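Lab Safety and Fault Analysis
Unit 4 handout: The spill on the two-arm bench
Instructor: Elsie Yeoman
Lab sessions: Natalie Kettle, Oakley building

Read this before your lab session. You will need it for the write-up, which is due at the start of the November block.

4.1 Background

The Oakley bench has two arms facing each other across a papered table. The cell software is Kademel, and the arm controllers report to a logging program called Altis. Most of you have used both in Unit 2. If you haven't, get a login from Natalie before you come in.

The task in this unit is pouring. One arm picks up a bowl, carries it over a cup, tilts it, and holds the tilt until the contents have run out. The other arm does something else at the same time, or waits. Pouring looks easy on paper. In practice it has a feature that pick-and-place does not: you can't undo it. A gripper that closes too early can open again. A bowl tipped in the wrong place is a mess on the table, and on our bench the electronics sit on the same level just past the far edge of the paper.

4.2 What happened

On Friday, October 10, 2025, the pouring arm tilted the bowl over a spot where there was no cup. The contents landed on the paper and ran toward the cables at the back. The student at the bench pressed the emergency stop. Nobody was hurt and nothing was damaged, but the bench was out of use for the rest of the afternoon.

The Altis log shows the following:

Cup position was read once, at the start of the run.
The second arm moved through the middle of the table 8 seconds later, and its elbow touched the cup.
The cup ended up 200 mm from where it had been recorded.
The pouring arm went to the recorded position and tilted.
No fault was raised at any point.

The last line is the one to think about. Every motion finished inside its limits. Joint torque on the second arm rose a little when it touched the cup, but the collision threshold was set for a hard contact, and a light plastic cup does not push back enough to reach it. As far as the software was concerned, the run was a success.

4.3 The bench

Look at how close together the two arms work and where the cups stand in relation to the tape lines. The tape grid is there for people. Kademel does not use it, and you should not treat a cup sitting in a square as proof that its recorded position is right.
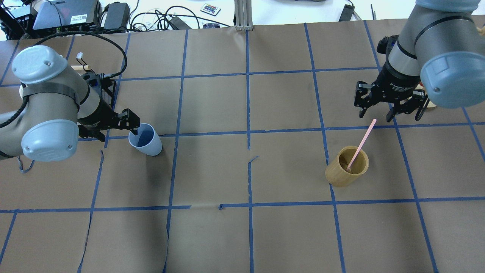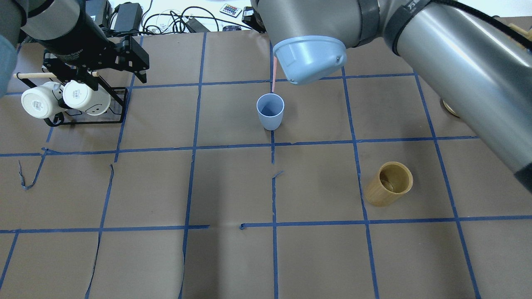 Figure 4.1. The two-arm bench with its tape grid. First picture: one gripper beside the light blue cup, the other with nothing in its fingers. Second picture: pouring from the bowl into the light blue cup.

4.4 Causes

Keep three things apart in your write-up: the trigger, the condition that let it happen, and the missing check.

Trigger: contact between the second arm and the cup.

Condition: the two arms shared the middle of the table with no rule about who had it. Each program had been tested alone, and each was fine alone.

Missing check: nothing looked for the cup again before the tilt. The position was old by then — still a valid number, but no longer true.

Some of last year's groups wrote "operator error" for a similar case and stopped there. Don't. The operator loaded the right program and stopped the arm promptly.

4.5 Changes now in force

Cup position must be read again immediately before any tilt. If it differs from the first reading, the arm holds the bowl level and waits for a person.

The tilt may not start while the other arm is moving.

The bowl is filled to 300 ml at most. Larger amounts need Elsie's approval.

Loose or torn tape and lifted paper are to be reported. A raised edge can catch the base of a cup.

After any spill: emergency stop first, then power off at the wall, then wipe. Do not reach between the arms to save a cup.

4.6 For the write-up

Draw a timeline of the run from the log extract on the Sovevach course page. Mark the first moment at which the software could have known the cup had moved, and say which signal would have shown it.

Lowering the collision threshold has been suggested. Work out what it would do to normal gripping. The extract has 3000 torque samples from ordinary runs, so use those and not a guess.

Bring a printed copy of your timeline to the lab. Natalie will sign it before you run anything.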